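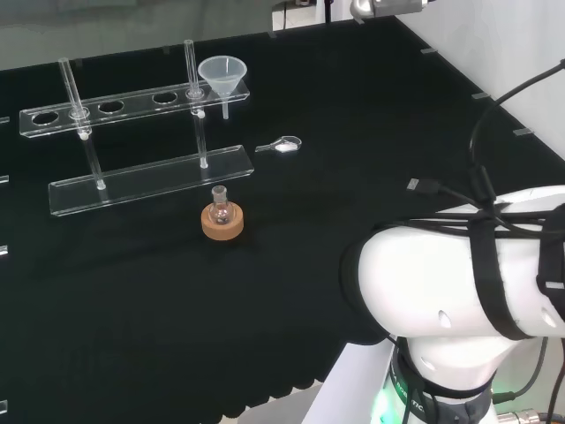 Dandlow Bench Chores

README, last changed in September

Dandlow is a set of recordings of a robot arm doing small jobs at a lab bench. We made it to get a fair answer to a question visitors keep asking us: can the arm do the chores yet? The short answer is some of them, slowly, with a person in the room.

What is in it

There are 359 recordings across 12 chores. Each one is a single attempt, from the start signal until the arm lets go for the last time or the operator stops it. 300 were driven by hand by one of two operators. The other 59 are the arm running on its own with a policy trained on those 300.

The chores are the dull parts of bench work. Moving a test tube from one hole of a rack to another. Lifting a funnel out of the rack and putting it over a flask. Tipping a scoop of powder into a flask. Setting a round-bottom flask back on its cork ring. No chore uses heat or anything you would need a fume hood for.

How the attempts were judged

Eilif Halvorsen and Hjørdis Sandberg each watched every recording and marked it done, partly done or failed. Where they disagreed, the lower mark stands. "Done" means a lab worker could carry on from there without fixing anything. Powder on the cloth is "partly done" at best, even if most of it reached the flask.

What we found

Rack work is close to usable. The policy is slow at it but rarely tips anything over. The funnel is harder - it goes in crooked and the arm does not notice. Powder is the worst of the lot. The arm reaches the flask and then turns its wrist too early, and we have no recording of the policy marked "done" for that chore. Clear glass also causes trouble, mostly when the rim of a tube has to be found against a dark background.

We would not leave the arm alone with any of this.

Known problems

The Trallard folder has sound on some recordings and none on others. Ignore the sound.

In the Wallin folder, the gripper readings run a little behind the video. A corrected file is next to each original, with "fixed" added to the name.

Light in the room changes during the day. Recordings started after 4 p.m. are darker.

Use

Free for research and teaching. Please don't use the marks as a safety test for a product. Send corrections to Hjørdis through the Nikosine project page. She goes through them on Mondays.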